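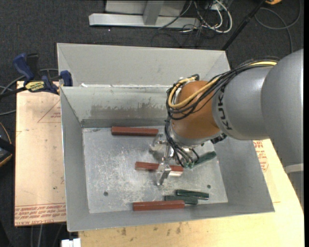
Red and green blocks in the big metal bin, with the KUKA arm reaching in.

Home | Galleries | Workshop | Visit | Contact

Blocks, Bins and a Good Long Sort

Welcome to the gallery, and thank you for stopping by! I have been meaning to put up a page about our blocks for ages (anyone who has visited us at Tunport will know how fond I am of them), and it seemed silly to wait any longer. They are plain things, long and simple, in two colors, and I could happily spend an afternoon moving them from one place to another. We have over 200 of them by now, if you count the ones still wrapped up in the Dristulora room, and they get used for sorting days, stacking days and the odd bit of holding a door open.

A few words to go with the picture, as I can never leave one alone with just a caption.

The reds. Three of them are down on the floor of the bin, one near the back wall, one near the middle and one along the front. It's a brick red, a nice warm color against all that gray, and when we were choosing I held out for it through a whole summer of samples. I'm still glad I did!

The greens. Three of these as well, dark green, and the one at the lower right has a lovely gloss to it. People tend to pick the greens as their favorites, especially the children who come to our July open days.

The bin. Good old sheet metal, open at the top, with a narrow compartment at the back and the big one in front. It's scratched and blotchy all over the floor and there's a broad stain on the back wall, and I wouldn't trade it for a new one. Mr. Mihăilă offered us a shinier one once and I'm afraid I turned him down flat.

If you would like to come and see the blocks for yourself, do write first so I can put the kettle on.

Despina Koutsoukos

48 likes | 27 shares | 2 comments
Last updated April 30, 2026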